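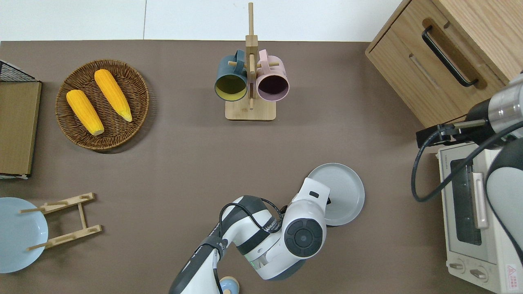
Milho amarelo em cesto de vime.

Projeto Clumer: receitas de milho da aldeia de Akpalu
Relatório de progresso à Fundação Peltton
6 de abril de 2021
Preparado por Adjoa Aryee, coordenação

Ponto de situação

O trabalho de recolha de receitas está mais adiantado do que prevíamos na candidatura, e é com muito gosto que o escrevo! As entrevistas começaram devagar, com conversas curtas à porta das casas, e entretanto passaram a ser as próprias famílias a chamar-nos (a última chamada foi por causa de umas papas que só se fazem quando nasce uma criança, e que nunca tínhamos ouvido mencionar). O caderno de campo está cheio de margens escritas, setas e correções, e o Adom Quaye já começou a passá-lo a limpo.

Das seis famílias de receitas que definimos no plano, as papas, os pães cozidos em folha e as bebidas fermentadas estão documentados. Os caldos estão a meio. Faltam os bolos de festa e os pratos de milho verde, que dependem da época e ficam para agosto, altura em que as cozinheiras os preparam e em que faz sentido estar lá para ver, provar e tomar nota dos tempos.

Entrevistas e transcrição

Gravámos as conversas na língua em que cada pessoa se sente à vontade, e a transcrição faz-se primeiro nessa língua. Só depois se traduz. É mais demorado, mas a diferença no resultado é enorme: uma das palavras que traduzíamos por "mexer" tem, afinal, três usos diferentes conforme o lume e a espessura da massa, e as receitas testadas com a tradução antiga saíam com grumos. O glossário que nasceu daí não estava previsto na proposta. Gostaríamos de o incluir no livro, no fim, com remissões para as páginas das receitas.

As medidas continuam a dar que fazer. Quase todas as cozinheiras trabalham com a tigela da casa, e as tigelas não são iguais. Decidimos registar a medida tal como foi dita e pôr ao lado o peso em gramas, obtido com a própria tigela de quem cozinha. A balança anda sempre connosco no saco.

Provas de cozinha

Fizemos cinco sessões de prova no salão da escola, com receitas escolhidas entre as já transcritas. O método é simples: quem cozinha não conhece o prato e segue apenas o texto, enquanto a autora da receita assiste calada (o que custa muito a algumas delas!). No fim conversa-se, prova-se e corrige-se. A receita do pão cozido em folha foi reescrita por completo depois da primeira tentativa, e a segunda versão ficou tão clara que a usámos como modelo para as restantes.

A moagem foi a grande surpresa desta fase. Comparámos farinha da mó de pedra com farinha do moinho elétrico e as papas absorvem água de maneira muito diferente. O livro vai indicar as duas quantidades, o que obriga a repetir alguns testes já dados por concluídos. A repetição cabe no calendário.

Livro e difusão

A gráfica Ondetent enviou a prova de cor das primeiras páginas. O papel é bom e as cores das farinhas aguentaram-se bem; pedimos apenas que o corpo de letra das listas de ingredientes fosse maior, pensando em quem vai ler o livro aberto na bancada. A tiragem mantém-se nos 2000 exemplares, com distribuição gratuita na aldeia e nas escolas vizinhas e venda do restante em livrarias.

O Adom está também a preparar leituras para a rádio local. Cada programa junta um excerto de entrevista e uma receita dita com calma, para que se possa escrever à mão. O primeiro já foi para o ar e recebemos telefonemas a discutir a quantidade de sal, sinal excelente de que as pessoas estavam a ouvir.

Orçamento

A despesa está em linha com o aprovado, com duas exceções. Gastámos menos em deslocações, porque várias entrevistas complementares foram feitas por telefone. Gastámos mais em transcrição, pelos motivos explicados atrás. Pedimos autorização para transferir a verba que sobra nas deslocações para a rubrica de transcrição, sem alteração do total. O mapa detalhado segue em anexo, com cópia das faturas.

Dificuldades

As falhas de eletricidade atrasaram a cópia das gravações e chegámos a perder parte de uma entrevista, que a senhora aceitou repetir. Passámos a fazer a cópia de segurança no próprio dia. Há ainda autorizações de publicação por assinar, sobretudo de famílias com parentes a viver fora que querem ser consultados.

Próximos passos

Terminar os caldos e fechar o glossário. Repetir os testes das papas com as duas farinhas. Recolher as assinaturas em falta. Preparar as visitas de agosto e enviar à Fundação, antes disso, o capítulo dos pães paginado, para leitura e comentários. Teremos todo o gosto em receber alguém da vossa equipa numa das próximas provas, com aviso prévio para podermos pôr o milho de molho na véspera.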